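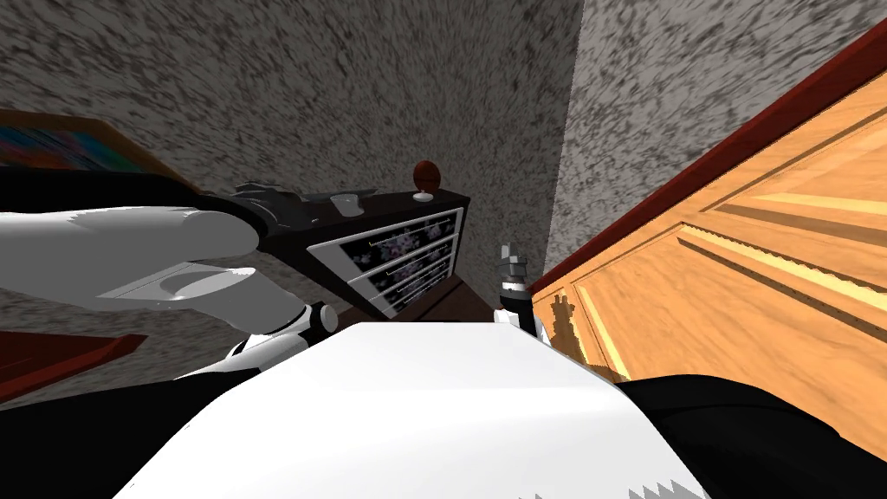 3.2 Barking when left alone

Owners at the two sites (Drididgate and Jedstead) filled in the same diary sheet, one line per absence. 138 households sent back a full set. Another 19 came back with gaps and were kept in for the breed counts only, not for Table 2.

Herding types barked sooner after the door closed than the terriers did. Gap between the two smaller at Jedstead. Age made little difference once dogs under a year were taken out. Sex none that we could find. Dogs given a stuffed toy or a scatter feed before the owner left were quieter in the first part of the absence but not later on, wich matches the kennel work by Lưu and others.

Total absences logged: just over 1,000. Short trips (shop, school run) were over-reported, we think, as owners tended to forget the sheet on work days. Tuesday sheets were the most complete, reason unknown. August left out altogether, too many holidays.

Figure 4. View from the simulated room, gripper open. 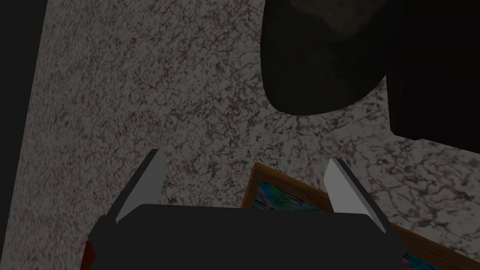 3.3 Limits

Diaries are not recordings. An owner who is out cannot hear the dog, so most entries lean on a neighbour or on a phone left running, and the two do not always agree. The Bestbridge checklist was used for scoring; it was written for kennels and some items had to be droped for homes (run length, drain noise). Aim was 200 households, we fell short. Mixed breeds were put down under whatever the owner beleived the main breed to be, no testing done. Treat the collie figures with care for that reason.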